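Checking grasp poses in sim before you sign off a run

Updated Sep 15, 2022. Fiona asked me to get this written down before the next batch goes out, so. Quick version. Applies to all the thin-object tasks (rods, poles, pegs, handles) in the Rokix set. The box and bag tasks have their own page.

What you need

- Rokix scene loader, current build
- the Bernitari task sheet for the run you're reviewing
- viewer open on the wrist view, playback paused
- log file for the same run. Same run. Check the ID twice

Step 1. Freeze the settings

Before you look at anything, lock the physics settings. Time step, friction, contact stiffness, gripper force limit. Write them in the run header. If somebody changes friction halfway through a batch, the whole batch is void, no arguing. We lost 619 episodes in July to exactly this and I'm not redoing it.

Don't tune friction until the grasp works. If the grasp only holds at one silly friction value it's a bad grasp. Fail it and move on.

Step 2. Check the scene randomization

Open the header. Wall texture, floor texture, light level, object texture should each have their own seed. If two of them share a seed, send it back. You get the same bark on the same wall every time and the policy learns the wall.

Dark scenes are allowed. Black-on-black scenes are not. Rule of thumb: you should be able to find both finger edges and both sides of the object without touching the brightness slider. If you have to touch the slider, tag it LOWVIS and leave it out of the pass count.

Step 3. Approach

Step forward until the fingers are either side of the object but the close command hasn't been sent. Look for:

- object between the fingers, not in front of them
- fingers open wider than the object, obviously, but not all the way open. Full open on a thin rod wastes travel and you clip neighbors
- housing clear of the object. The rod should not go through the gripper body. Sounds dumb, happens a lot when collision meshes are missing

Save the pose here. Name it "pre".

Step 4. Contact

Now advance one step at a time until the log shows contact on the first finger. Then keep going until it shows the second. Note both step numbers. A gap of more than 11 steps on a fixed rod is a fail, the arm is being shoved sideways and the rod is taking the load. On a loose rod, make a note and keep going.

Do not judge contact by eye. I mean it. From the wrist view a finger can look like its touching when there's still daylight, and the other way round. The picture tells you where to look, the log tells you if it happened.
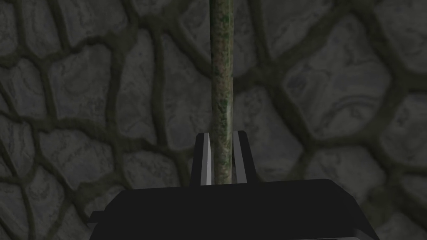 Fingers on either side of the rod, narrow gap. Get the contact state from the log.

Save this one as "contact".

Step 5. Hold

Let it hold for 200 steps with no arm motion. Watch the object position in the log. Drift over the limit on the task sheet = fail. Jitter with no drift = pass, but write JITTER in the notes so Mhairi can find them later, she's collecting them for the solver ticket.

If the fingers sink into the object, fail. Even if the hold looks great. Especially if the hold looks great, the solver is basically gluing it for you and the real gripper wont.

Step 6. Sign off

Two people per batch. Reviewer and second reviewer, and the second one can't be whoever wrote the scene. Initials in the sheet, not in chat. Chat doesn't count, I can't search it.

Every signed batch keeps:

- run header with locked settings
- the pre and contact poses
- contact log, unedited
- list of failed episodes with a reason each

Don't delete fails. Mark them. The Iltar review got stuck for ages over missing fails and it was all avoidable.

Before anything goes to hardware

A sim pass is a sim pass. It is not a safety sign-off and it doesn't replace the cell risk assessment. First run on the real arm is reduced speed, guarding closed, somebody on the stop button, force limit set from the hardware sheet and NOT copied from the sim header. Those numbers don't match and aren't meant to.

Common mistakes

Wrong log. See top of page.

Reviewing at playback speed. You will miss the first contact. Step it.

Passing an episode because the next one was fine. Each one stands on it's own.

Using the old Polák template. It has no column for the second finger. Use the new one, form 696, same folder.

Questions to Fiona Chisholm for the rules, Mhairi Paterson for solver stuff. Tag the batch ID or you'll wait.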